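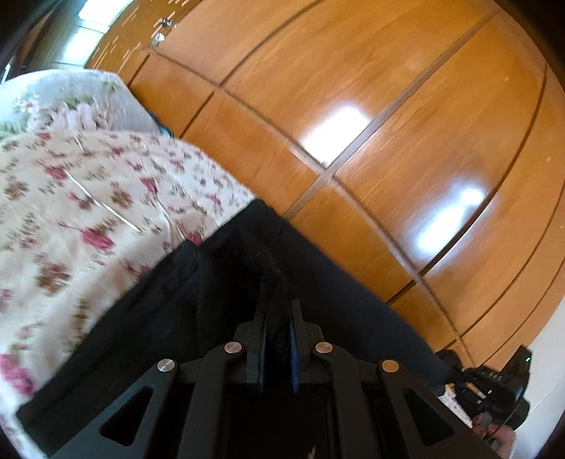 4. Teaching the fold (all shifts)

Linen staff at Rustiswood used to fold 100 garments a shift by hand. Under the Ospina system you fold 65 while holding a gripper, and the folding line at Skirnport learns from you and does the rest. Start each garment spread out on the bed and take a narrow fold of the cloth between the jaws, as with the black one on the rose-print sheet. Your own fingers are on the handle for the whole of this section, however much they want to help.

1. Clear the bed of pens, phones and yesterday's rota.
2. Spread the garment. Big creases matter; small ones are your own business.
3. Hold one gripper in each hand. Wait for the tone.
4. Close the jaws on the cloth, lift, and carry the edge across. Move at your usual pace. The Tostville crew slowed down to be polite, and their line now folds like a visiting bishop.
5. Open the jaws fully before you pull away.

Note: Dark cloth on a light bedspread is easiest to follow. White on white is covered in Section 7, along with breaks.

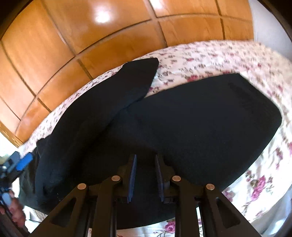

Fig. 4-2. Jaws open at the lower edge of the larger black item.

6. Leave the finished pile where it is until the second tone. Tidying early is the most common fault logged by experienced staff, who regard it as a skill.
7. Enter the garment code. If you forget, the garment counts for neither you nor the machine.

Caution: Do not grip skin, lanyards or a colleague's sleeve. The pads are ribbed and hold well.

Caution: Rest both hands after 43 garments. The counter will remind you at 80, a setting we have asked Ospina to change.

Note on job titles: Folders are now Demonstrators. The pay grade is unchanged. New badges are due in October.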